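Settling in with a cup of tea to write up the gripper comparison I promised back in August. It's a long one, so mute me now if finger pads aren't your thing!

First, what's on the bench. Two grippers, one arm, one controller, two little wrist cameras. The grippers are the Bustia parallel jaw (wide, soft pads, lovely and quiet) and the Usmont with the narrow tapered fingers. The arm is my old Kaczmarczyk, which has been with me through three kitchens and one very hot garage.

The controller is the Mirkex box. I know a few of you gave up on it after the spring firmware, and I nearly did too, but the newer one has behaved itself. If you're still on the old one, please update before you compare any of your numbers with mine.

A few people asked what all this cost. The Usmont was $1,269 with the mounting plate, and I paid a bit over half that for the Bustia second-hand. The arm I'm not going to talk about, my partner reads this account.

The test itself is pretty homely. Everyday kitchen things, picked up from a counter and put down again a forearm's length away. Mugs, spoons, tea towels, a bag of rice, bread rolls, paper bags from the bakery. I drive it by hand with the leader arm, so some of what you're seeing is me and my wobbly wrists.

I did 70 picks with each gripper, same objects, same order, with a break halfway so I wasn't blaming the hardware for my own tiredness. A drop counts as a fail. A squashed bread roll counts as a fail too, and I was strict about that one.

Mugs and rigid things first. Honestly a dead heat. The Bustia pads wrap a handle nicely and forgive you for coming in crooked. The Usmont wants you lined up properly, but once you're lined up it doesn't budge.

Tea towels went to the Usmont by a mile. The narrow tips get under a fold and pinch it. With the wide pads I kept pushing the whole towel along the bench like a little snowplough, which was fun to watch the first few times and less fun after that.

Bread rolls went to the Bustia. I had the closing force on the Mirkex down to 14 on its scale (no idea what the units are, the manual just says "level") and the pads still held without leaving a dent. The pointed fingers left a dimple at any setting I tried, and on the crusty rolls they went straight through the top. Sorry, rolls.

Now the paper bags, which is what most of you wanted to hear about. A bag is a horrible thing to grab – it crumples, it slides, it springs back at you – and there's nearly always something next to it that you don't want to touch.

Colour matters more than I'd expected as well. I used to practise over a plain white bench and everything looked easy. Put a busy background behind your work and you really learn what your wrist camera is good for. 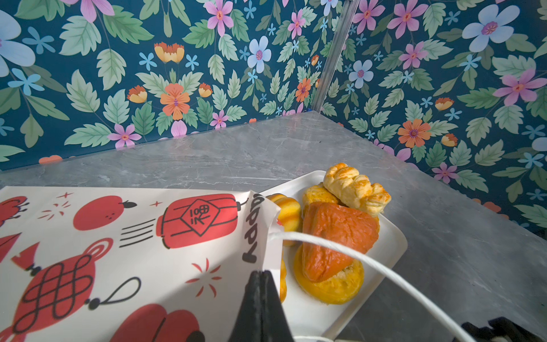

Wrist cam view: Usmont fingertip up against the bag, pastries right next door.

What I like about a narrow finger in a spot like that is how little of the view it takes up. I can still judge the gap between the tip and the plate, and I can keep an eye on the cord as well. Swap to the Bustia and the pads hide a good chunk of whatever I'm about to touch, so I end up guessing and going in slowly.

On cameras, since it's come up in the replies: I tried a wider lens and a narrower one on the same bracket. The wide one wins for me. You get some bending out at the sides, but you can see the neighbours of the thing you're grabbing, and that saves you from all sorts of small disasters.

I did have a go at mounting the camera further back, too. Better overview, but the tips got so small on my screen that I was squinting. Moved it forward again the same evening.

Small gripe about the Usmont: the screws holding the fingertips are tiny and they work loose. Mine needed a nip-up twice in one afternoon. A dab of the blue threadlocker sorted it, just let it cure overnight before you go hard on it.

Small gripe about the Bustia: the pads pick up flour and crumbs, and then they get slippery. A wipe with a damp cloth between runs brings the grip back.

So which one's staying on the arm? The Usmont for now, as most of what I do at the moment is cloth and paper. The Bustia goes back on when I get to fruit. I've got a lot of peaches to practise on and I'd like to eat at least a few of them.

Also, we crept past 3,000 followers here while I was busy dropping tea towels. Thank you, truly, I thought it would be me and two other people forever!

If you've run soft sleeves over the narrow fingers, please tell me what thickness you used. I'm ordering silicone tonight and can't decide between the one mil and the two.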